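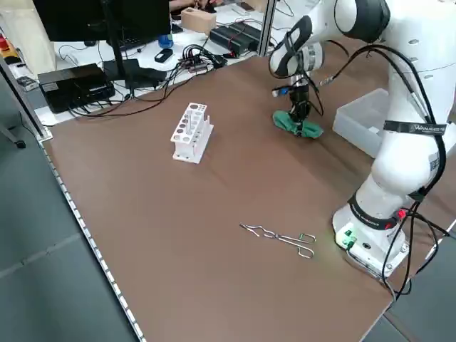 Letter workshop notebook, Jarnville, 24/03/2018

Second try at the Sudheer Rajan letters, and a much better one than the first! I cut the opening again. Revathi read my old version out loud and we both heard it – four lines about us and our group before his name even comes up. New version starts with him, the court, and the sentence (3 years, appeal refused in August). Then the ask. Then stop.

Word count matters more than I thought. The long draft was nearly 500 words and I got bored typing it, so I can't imagine the clerk at the prison office enjoying it much. Got it down to 400 and I still think there's fat in the middle paragraph. Gangadharan wants to keep the part on the treaty articles. I'd move it to a separate sheet for the embassy copy and leave the prison copy plain. We didn't settle it, so both versions are in the blue folder for now, marked P and E.

Fuzzy turquoise, close up

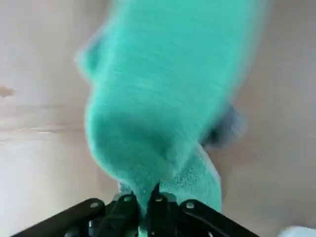

Soft and turquoise, seen from very near.

Postcards next. Charalambos picked up the proofs from D'Souza and the black came out fine, but the name is spelled Rajhan on the back (my typo, sorry everyone). Ordered 60 corrected ones. Please don't mail any from the first batch, even with the h crossed out – a wrong name gives them an easy excuse to send it back.

Things I still don't know: whether his sister is OK with us using her quote from the Drinero meeting. Ravindran has her number and will ask. Until then it stays out of everything, the web page too.

Also tried writing to him directly, which is so much harder than writing to an official. Everything I put down sounded like a greeting card. The one I kept talks about the rain here and the book I'm reading, and asks what he'd like to hear about. Revathi's is better, she wrote about her bus route. Copy of hers is taped inside the back cover.

To do: stamps, fix the E version, call Charalambos about pickup.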